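Gripper Care Technician (full time, on site)
Trornivine – Solldale workshop

Trornivine is looking for a patient, tidy-minded person to look after our hand-held grippers and the table stations they are used at. If you are the sort of person who tightens a loose cabinet handle at a friend's house before you sit down to dinner, please keep reading, since we would very much like to hear from you.

A little about us first. We are a small company with two sites, the main workshop here in Solldale and a smaller one in Rastthorpe. At both of them, people called operators sit or stand at a table with a gripper in each hand and do ordinary household jobs with ordinary household things – moving a bowl, picking up a packet, putting a lid back where it goes. The grippers record how the job was done, and robot arms learn from the recordings. All of that depends on the grippers being in good order. A finger that closes a hair late, or a marker cube that has been knocked out of true, can spoil a whole morning's recording, and quite often it won't be noticed until somebody sits down with the files the next day.

Up to now the operators and the software people have shared the upkeep between them, and they have done it with good cheer, but we have grown past the point where that works. Last year we logged 3,188 recording hours on the pairs in Solldale alone, and the repair shelf is fuller than we like it to be. So this is a new job, and you would have a real say in how it is done.

What your days would look like

You would come in at 7:30, before the operators, and get the stations ready. Each pair of grippers comes off its charger and is gone over by hand: finger pads, finger screws, the trigger, the cable and its plug, the camera window, and the marker cube on each gripper. Then you run the short calibration routine (it takes a few minutes and you will soon know it by heart), put your initials in the station book, and hand the pair over. Operators start at 8:30 and like to find everything where they left it.

Stations are reset through the day. We keep a mix of objects on the tables, and the list changes from one task to the next, so part of the work is simply making sure that the right things are out.

Two grippers, one table, plenty of household things:

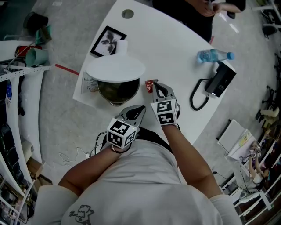
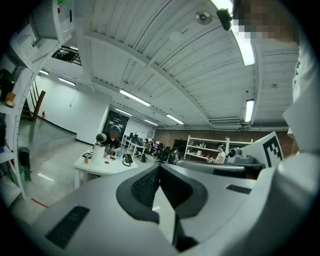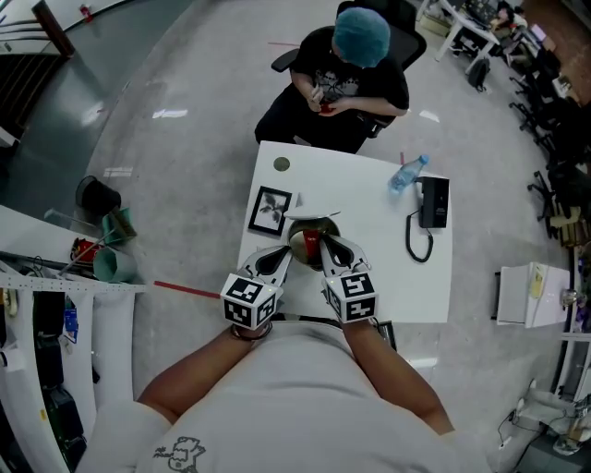 Around midday you would take in whatever the operators have flagged. They write a slip for anything that feels wrong, and the slips are wonderfully varied: "left one is crunchy," "squeaks when I open it slowly," "pad feels shiny." Part of the skill is turning a note like that into a repair. Most of the time it is a worn pad, a bit of grit in the slide, or a screw that wants a turn. Now and then it is a cable that has been bent once too often near the plug, and then the gripper comes off the floor and goes to your bench.

Afternoons are for the bench. You would replace pads and fingers, re-seat and check marker cubes, make up cables, clean lenses, and rebuild the older grippers one at a time. Our pads are due for changing every 18 working days, sooner for stations with metal pots and bowls in the task, and keeping that calendar would be yours too. We have 2,308 small parts in the Solldale store at the last count, in drawers whose labels could be a great deal better. We would be thankful for your ideas on that.

Once a month you would spend a day at Rastthorpe to do the same checks there. We pay for the travel and for lunch.

Who we hope to meet

You don't need a degree, and you don't need to have worked with robots. People have come to us from bicycle shops, sewing machine repair, dental labs and theater lighting, and they have all done well. What we do ask for:

Steady hands and good close-up eyesight, with or without glasses.
Some experience of fixing small mechanical or electrical things, paid or at home.
Basic soldering, or a willingness to learn it in your first month.
Clear handwriting or clear typing. The station book is read by a lot of people.
A kind manner with operators. They use these tools for hours, and their hands will often know that something is off before a test shows it.

It would be nice, though by no means required, if you had used a 3D printer, since we print a good many of our own spare parts, or if you had worked with calibration of any kind.

Hours, pay and the rest

The job is full time, 7:30 to 4:00 with a half-hour lunch and two paid breaks. There is no night or weekend work. Pay is set by experience and we will tell you the range in our first phone call, before you spend any time on a visit. You get 18 days of paid vacation in your first year, health coverage from your first month, and a yearly allowance for tools, which are yours to keep. Training lasts 3 weeks. The first is spent mostly as an operator, so that you learn how a good gripper feels before you are asked to mend a bad one.

The workshop is on Cairns Road, a short walk from the bus stop, with free parking behind the building. The bench can be raised or lowered and most of the work can be done sitting down. If you need something set up differently, please tell us and we will be glad to sort it out.

How to apply

Send us a resume, or just a letter if you don't keep a resume, and tell us about something you repaired and how you found out what was wrong with it. It can be a toaster. We read every letter, and everyone gets a reply.

Applications are open until the end of September. We will invite people for a paid half-day at the bench in October, and we hope to have you started by November. Questions are welcome at the front desk in Solldale, in person or by phone, between 9:00 and 4:00.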